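Preparing a Shared Worktop for Craft Sessions

Guidance for session leaders, Robles Community Rooms
Revised May 2018

These notes apply to all groups using the ground floor rooms for card making, model building and similar activities. Leaders should read them before their first booking. Questions may be sent to Harpreet Paquette at the bookings office.

Before the session

1. Collect the room key and sign the register. Note any existing damage to the table in the column provided.

2. Wipe the tabletop with a slightly damp cloth and dry it fully. Do not use spray polish, as it leaves a film that marks paper and card.

3. Lay a foam board on the table. Boards are stored upright in the tall cupboard and must be returned there. Leave a narrow border of table showing on all sides, so that the board can be lifted without catching on the rim. Light scuffs and small marks are acceptable. A board that is bent or cut through should be reported.

4. Place small items in a tray with a handle and set it towards the far side of the board, within reach but clear of the working area.

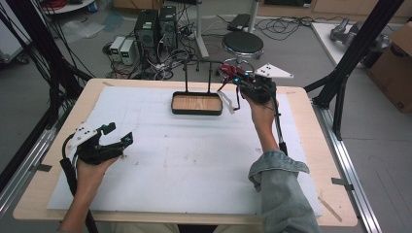 During the session

5. Cutting is to be done on a separate mat. Blades must be returned to their case after each use.

6. Glue guns may be used only at the side bench. No more than 2 may be plugged in at a time.

7. Drinks are to be kept on the window shelf.

After the session

8. Remove all scraps and check the floor beneath the table.

9. Clean the board with a dry cloth. Dried glue may be lifted with a plastic scraper.

10. Return the key and enter your finishing time in the register.

Groups wishing to leave work overnight must ask for a shelf in advance. Shelf requests for the September term are taken at the bookings office.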